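Desktop Teardown Notes and Parts Records (Zatari set)

README, last edited September 17, 2020

## What is in this folder

These are the records we keep when we open used office desktops and take out the parts that can serve again. The set covers 208 parts from 21 machines, all of them towers. Laptops and all-in-one machines have a separate folder with other rules, please do not mix them.

The files are plain text tables, one for each machine, and one common table named `parts_all`. The photos are kept next to the tables. Norbert Somogyi made the first version of the tables and I (Rozália Sárközi) corrected the part names in August, because the same thing was called "tray", "caddy" and "sled" by three different persons. Now it is always "caddy".

## How a machine is recorded

Every tower gets its own sheet before the side panel comes off. We lay the case on its side, with the open side up, and we write the parts in the order in which they can be reached. The order matters for the person who will put the machine together again, so please don't sort the table by name.

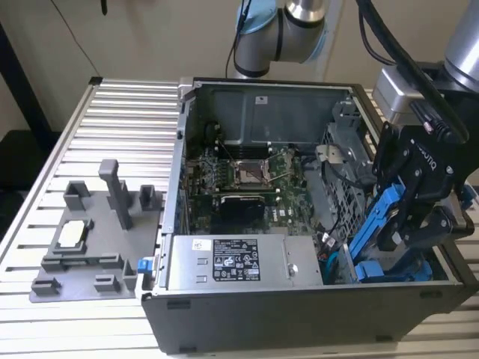
Caddies are the part we lose most often, and a drive without its caddy is difficult to mount again in the same case. For this reason they have their own rows in the table, also when they stay inside. In Dell towers like this one they are easy to find, they are blue plastic and sit in the lower right when the case lies as shown. The CPU socket gets a row too. If it is empty, as it is here, write `socket_empty` and not `cpu_missing`. The second value means that we expected a processor and did not find one, and Muchen Yan has to check the delivery paper each time it appears.

## Columns

- `machine`: number of the tower, from 1 to 21
- `part`: name from the list in `names.txt`
- `place`: where the part is in the case, in a few words
- `state`: one of `good`, `worn`, `broken`, `not_tested`
- `goes_with`: the part or parts that must stay together with it
- `note`: free text, English or French (Solène Guillot writes in French, she translates if you ask)

For power supplies we copy the text of the label into `note`. If the label is hard to read, leave the field empty. A guessed value is worse than no value.

## Cables

Cables are recorded by color and by the two parts they connect. We know that color is not a standard, but inside one case it is the fastest way to find the right one. A bundle in a mesh sleeve counts as one cable, whatever number of wires is in it. Cables which go behind the drive cage get the word `behind` in `place`, also if only the end is hidden.
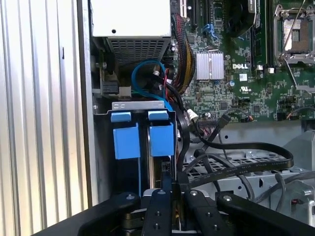 Open Dell chassis: blue SATA cable (`behind`), sleeved bundle at the left edge of the motherboard, finned heatsink on the board.

Please do not pull a data cable to see where it ends. Follow it with the finger, or take out the cage first.

## Known problems

- 13 rows have no `state`. The sheets were filled before we had this column.
- Machine 11 has two sheets. The one with the letter b is the correct one.
- Expansion slots were counted as parts in the first sheets and later not. I removed most of them, but some are still in the common table.
- Screws are not recorded. We tried it for one week and stopped.
- The names `Wila` and `Jekeck` in old notes are the names of our two storage shelves. They are not manufacturers.

## Use

You may copy the tables and change them for your own workshop. If you correct a mistake, send the corrected row together with the machine number, so that we can put it also in our copy. Amos Fitzsimmons collects the changes and answers when he is back at his desk, usually within some days.

Filed under: Hardware reuse / Desktop towers / Parts lists

Contact: Amos Fitzsimmons, Zatari parts records | © 2020 Zatari | Back to top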